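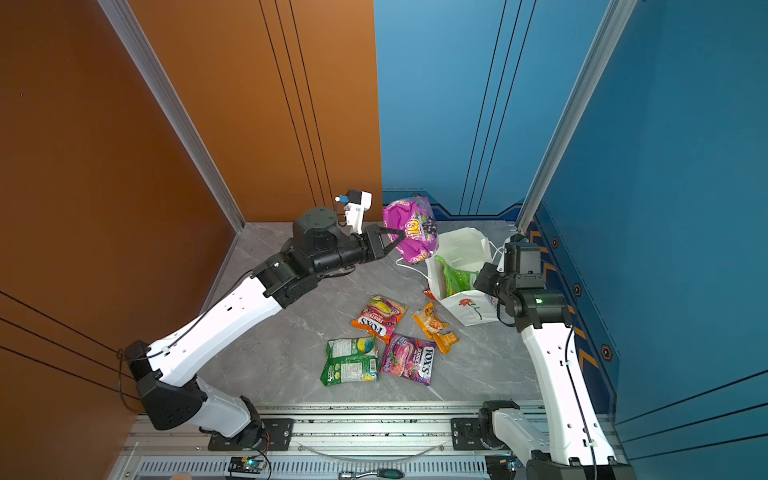 Open day at the Ernero hearing lab, Grarlow

The Ernero center opens its child hearing lab to outside visitors once a year, in January. I went to the morning session, which started at 9:30 and ran until shortly before noon. The group was made up mostly of school audiologists and speech therapists, with a few parents whose children are enrolled in the current study. I test hearing in elementary schools and wanted to see how the lab handles the age group we find hardest, children between three and five.

The lab takes up the ground floor of the Tu building, at the end farthest from the parking lot. Reception hands out a floor plan and a one-page list of the equipment. Phones go on airplane mode before the test area, and this was enforced.

The study

The center is following 569 children, all of them recruited before their fourth birthday. Each child passed a newborn hearing screen. The study asks how well they understand speech when other people are talking, and how that ability changes up to second grade. A standard hearing test does not answer this. A child can detect quiet tones at every frequency and still lose half of what a teacher says in a noisy classroom.

Maya Qudah, the study's lead audiologist, gave the opening talk. She spent most of it on dropouts and missing data, which I found more useful than results would have been. The lab has 1042 completed visits on file. A visit counts as completed only if both ears have a usable middle ear measurement and at least one full speech block. Children who come in with a cold are tested anyway and then invited back, and the two visits are kept as separate records. She was clear that the findings so far are not ready to use in schools, and she declined to give a cutoff score when asked for one.

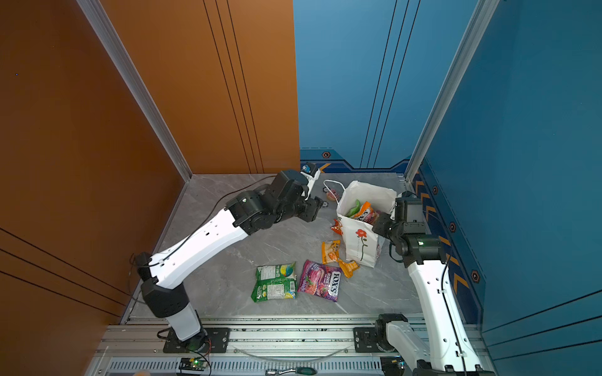
The first stop was the middle ear station. Every visit begins there, because fluid behind the eardrum is common at this age and it affects everything measured afterward. The child sits on a parent's lap or in a low chair. A soft tip goes into the ear canal, the air pressure is changed slightly, and the device records how much the eardrum moves. A flat trace suggests fluid or a blocked tip, so a flat trace is always repeated with a new tip. The staff keep six tip sizes in a divided tray and choose by eye. I asked how often the first choice is wrong and was told that it depends on who is choosing.

Next to it is the station for otoacoustic emissions. These are faint sounds the inner ear gives off when it responds to a click or a pair of tones. The child does nothing except stay reasonably quiet. The Holtach unit used here stops automatically once the signal is far enough above the noise floor, and it logs the noise level for each band. The log matters. In our schools we get a pass or a refer and no record of how noisy the room was, so a refer from a bad room looks the same as a refer from a bad ear.

A technician demonstrated on one of the visitors. The left ear took well under a minute. The right ear took three attempts, the first two of them rejected for noise while people were shuffling around behind the chair.

The booth

The test booth is a double-walled room with a floor that is isolated from the building slab. It holds one chair, a small table and 13 loudspeakers set in an arc at the head height of a seated child. The chair can be raised to bring shorter children up to the same level. Target speech comes from the speaker straight ahead. Competing speech comes either from the same speaker or from two at the sides. The difference between those two conditions shows how much the child gains when the voices are separated in space, and this is the main measure in the study.

The task itself is plain. The child hears a sentence naming an animal and a color and touches the matching picture on a tablet. The background talk gets louder after correct answers and softer after errors until the level settles. All the target words were checked beforehand with children of the same age, and words that some did not know were dropped.

Four of us at a time were allowed into the booth to try the adult version. With both voices coming from the front it was hard work. With the competing voices moved to the sides, the target was easy to follow at a level where I had just been guessing. I had read about the effect many times and had never sat through it with calibrated speakers.

Calibration is done every morning with a sound level meter placed where the child's head will be. The center keeps the readings on paper as well as in the database. One speaker had drifted in the fall and was replaced, and the visits from that week are flagged in the data.
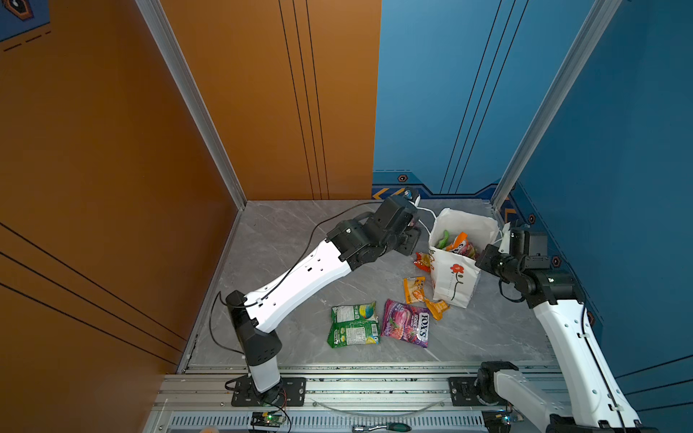 How long does a three-year-old stay with the speech task?

The median is 19 minutes, counting short breaks. The session is split into blocks so that a child who stops early still leaves at least one full block that can be scored.

That came up in the question period after the booth, along with a number of others. A therapist asked about bilingual children. They are included, and the families fill out a form on how much of each language is heard at home, but the sentences are in English only for now. A second language version has been recorded and has not yet been checked for equal difficulty. Someone else asked whether headphones would do the same job at lower cost. The reply was that they can, using processed recordings, but small children pull them off, and a poor fit changes the low frequencies. The center is comparing both methods in a subgroup.

A parent wanted to know whether she would be told if her child scored low. The procedure is that middle ear and emissions results are reported to the family the same day, in writing, with a referral when needed. Speech scores are not reported individually. Ms. Qudah explained that the normal range at four is very wide and that the same child can give quite different scores two weeks apart. She seemed used to the question. The parent was not fully satisfied and said so, and they continued the conversation in the hallway.

Brain recordings

The last station was the EEG room, which was shown without a recording in progress. A subset of the children also come here to have the brain's response to speech sounds measured. A syllable is played many hundreds of times through a small insert earphone while the child watches a silent cartoon. Three electrodes are enough for the early response, one of them on the top of the head and the others behind the ears. Trials with movement are thrown out by the software.

We looked at two averaged traces on a monitor, one from a four-year-old and one from an adult. The overall shape was similar. The child's peaks came slightly later and were less sharply defined. The technician pointed out that averaging hides a lot, and showed the same child's data split into first and second halves. The halves did not line up very well. Her guess was sleepiness, and she noted that there was no way to confirm this from the trace.

Electrical noise was the main technical complaint. The room shares a wall with a power panel, and the recording chair was moved to the opposite corner to get away from it. A notch filter would remove the hum, but it would also distort part of the response, so it is left off.

Notes for school screeners

I came away with several things to raise with my own district. The noise log is the first. Our devices may already store it, and I intend to check the export settings. The second is repeating any flat middle ear trace with a fresh tip before writing a referral, which our protocol mentions and does not require. The third is the order of testing. We do tones first and the middle ear only if a child fails, and I would like to try a semester the other way around with the kindergarten groups - the added time per child should be small.

The speech task is not something we can run in a school. The version on the lab's tablet depends on the speaker arc, and the center does not release it.
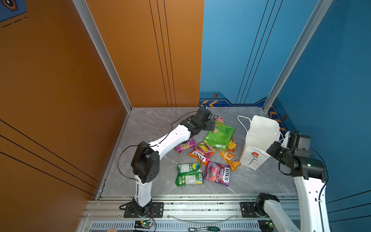

Eight snack and candy packages on the floor between the two arms, beside a white paper gift bag.

Practical details: registration for the open day is free and is handled by the center's front desk. Street parking in Grarlow is limited to two hours, so use the lot behind the Tu building. The booth has a step at the door and no ramp. Visitors who want to try the adult speech task should ask at check-in, as the places are given out in order of arrival. Handouts on the middle ear protocol were available at the exit, and the equipment list includes model names for everything except the loudspeakers, which were built in-house.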